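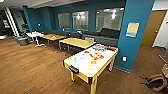
Tidying up, one toy at a time: Tidus reaches 3703 examples

October 27, 2022

The Tidus project has passed a milestone that its team at Tadel has been looking forward to since the spring. The shared collection of tidying examples now stands at 3703, and the latest batch was gathered in the lounge on the ground floor, among the long bench and the armchair and (best of all) the air hockey table.

Tidus is an attempt to teach a machine to clear up after people by letting it learn from a great many goes at the job. Each example is one short run from start to finish: some things are lying about, an instruction is given, and the things get picked up and put where they belong. The learning system gets the view from head height, the movements that were made and the words of the instruction. Nobody writes a rule for what a toy looks like or how to take hold of it. With enough runs, the system has to work that out for itself, and watching it begin to do so has been a real pleasure.

Up to this month nearly everything had been gathered at two benches in the Jelínek workshop. Those benches are lovely to work at. They are the right height, the light never changes and there is nothing behind them but a blank partition. They also turned out to be far too easy. The version of the system trained on bench examples did beautifully at the bench and went to pieces in a normal room, reaching for table edges and hesitating whenever there was a chair in the background.

So October has been lounge month! The room has a staircase with a white railing, deep teal walls, windows that look through to other lit rooms, and furniture of several heights and finishes. The air hockey table has become the favourite spot. Its playing surface is white, and small bright pieces in purple, green, orange and yellow can be spread over it at any angle you like. Against that background most of the colours leap out. The yellow and the pale blue and white ones are another matter, and they are wonderful for practice for just that reason – a system that only ever meets bright green on white will get a nasty surprise when it is asked for something pale.

The lounge batch adds 136 examples to the total. That may sound small next to the whole, but the early results are very encouraging. Tadel retrained the system last week with the new runs mixed in, then tried it on 19 layouts it had never met. It cleared 18 of them without help. The one it missed had two pieces of a similar colour lying against each other, and it kept trying to lift them as if they were a single thing. Pairs like that are now on the list for the next batch, in every combination the toy box will allow.

The layouts themselves have been made deliberately messy. At the start of a run the pieces are tipped out and left where they land, apart from any that roll on to the floor, which go back on the table. Some runs have them bunched up at one end, others have them spread from rail to rail. The instruction changes too. It might be "put everything in the box" or "just the orange ones, please", and the wording is varied because people at home will never say it the same way twice.

The raised rail has been an unexpected gift. A piece lying close to it can't be approached from every side, so the grasp has to come from above or from the open side, and the examples now contain plenty of both. Nothing on the workshop benches ever called for that. There has already been talk of trying trays, shallow drawers and the edge of a bath.

Runs that go wrong are kept as well. If a piece slips and is picked up again at the second try, the whole thing stays in and is marked as a recovery. These used to be thrown away, until a comparison in the summer showed that the system coped much better with dropped objects when it had met a few fumbles in training. Only runs with a fault in the recording are left out now.

Sorting and labelling is done in Fiveo, the in-house viewer, which plays each run back next to its instruction and asks the checker whether the two agree. It has had a welcome update this month: recoveries can be marked with a single key, and runs from the same room can be looked at side by side. Checking the lounge batch took two afternoons where it would once have filled most of a week.

Next on the programme are the other tables in the same room. The yellow ones with grey metal legs will be used for crockery and paper, and the small white pedestal table should make a good test of working in a tight space. After that the project moves to the kitchen upstairs, with its wet cloths, shiny taps and drawers that stick. Everyone is very keen to get in there.

Colleagues are still welcome to use the lounge as usual. Sessions run in the mornings only, and the air hockey table is free again from lunchtime, with the pucks kept in the cupboard by the workshop door. Anyone with a box of outgrown toys at home is warmly invited to bring it in – odd shapes and awkward colours especially. Soft toys are wanted too, as the collection has hardly any so far and they squash in ways that plastic never does.

The October set will be added to the shared Tidus store once the last labels have been checked, along with a short note on how the layouts were varied. Teams already using the bench examples can pick up the new ones in the same format and won't need to change anything at their end.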